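Subject: Re: Kitchen chores, where are we really?
From: Jannik Steinbach
To: Sustero discussion list
Date: January 7, 2018

Vy Đàm wrote:

> My brother-in-law says we will all have a machine cooking supper
> before his mortgage is paid off. I said I would ask the list.
> Does anyone here think an arm can manage one ordinary job at a
> hob yet, start to finish, without a person standing by? I don't
> mean a film of it going well once. I mean every evening.
>
> Vy

Vy,

Short answer from me is no, not every evening. Longer answer follows.

At Gristov we have been working on stove jobs in simulation since August. Jörg Petersen set up the kitchen and I write the tasks. The one I spend most time on is a saucepan on a back burner with something round and orange in it. The arm has to deal with the pan and what is in it, and keep clear of everything else. A child of ten could do it.

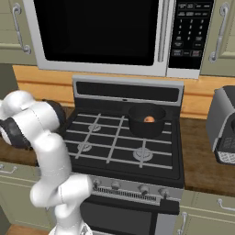 Page last changed: January 7, 2018, by list archive

The back burner makes it harder than you would think. The arm has to come in over the grates and under the microwave, and there is less height there than people expect. A person bends the wrist and leans in a bit. The arm has to plan for the elbow as well as the hand, and our planner likes to put the elbow where the knobs are.

Our last full batch was 2,957 attempts. Almost 34 per cent of them finished the job with nothing knocked. That is with the pan in the same place each time. When I let it shift by 5 cm the figure drops a good deal, and I don't trust my count for that part yet, so I won't give it.

Bear in mind too that all of this is in the computer. There is no steam, no grease on the handle and no cat. Đạt Triệu tried the same sort of task on a real arm in Grube and told me he spent most of the week on the grip, because the pan kept turning in it. I have no reason to think we would do better.

Where I would disagree with some of the gloomier posts on here is shop-floor work. Devendra Dwivedi has two arms loading trays at the Zastisow plant and they run through the night shift. But the trays all match, they arrive from the same side, and somebody bolted the table down. Kitchens are not like that. Mine certainly isn't.

So tell your brother-in-law that I would believe in a machine that stirs a pot you have put in front of it - there are people selling those already. Fetching the pot, filling it, noticing it is about to boil over and wiping up afterwards are four separate problems, and I would not put a date on the last one.

If anyone has numbers for lifting a round object out of a pan on a real stove, I would like to see them, failures included. Off list is fine.

Jannik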